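Last updated: 1/26/07

So I finally got on the wicker train, and I am completely sold! I'd walked past the basket stall at the Durkdale market for years thinking those little round trays were something only grandmothers kept rolls in. Then in May I bought one, and then another, and now I look for them everywhere I go.

What I love most is the rim. The ones I like have a border of open loops, like petals, and the weaving goes round and round from a knot in the middle. I could stare at that middle part all day (I have, over coffee). They're shallow enough for bread or clementines or the mail, and they weigh next to nothing. 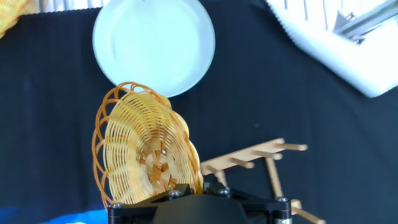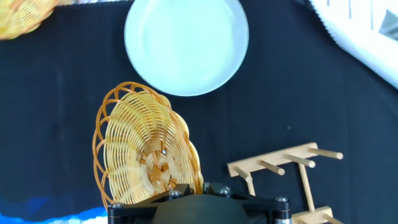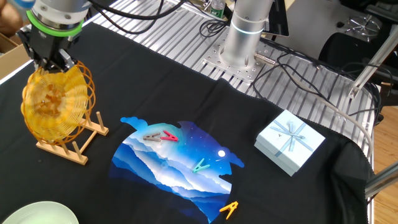
Washing them is easy, but go light on the water. I dust mine with an old paintbrush, getting right down between the strands, then wipe with a cloth that's barely damp. Never soak one! I left my first one in the sink overnight and the bottom went wavy, and it has rocked on the table ever since. After the wipe, stand it on edge somewhere airy, away from the radiator. A wooden dish rack is great for this if the pegs are spaced wide enough.

I paid 4 dollars for my favorite at the church sale in Lacson, and I would have paid a lot more. If you get up to Troleo, try the shop behind the post office, where they hang them from the ceiling and you have to ask for the pole.

Next I want to try weaving one myself. I've already ordered the cane and it should be here by the weekend, so wish me luck with the loops!

37 comments | 522 shares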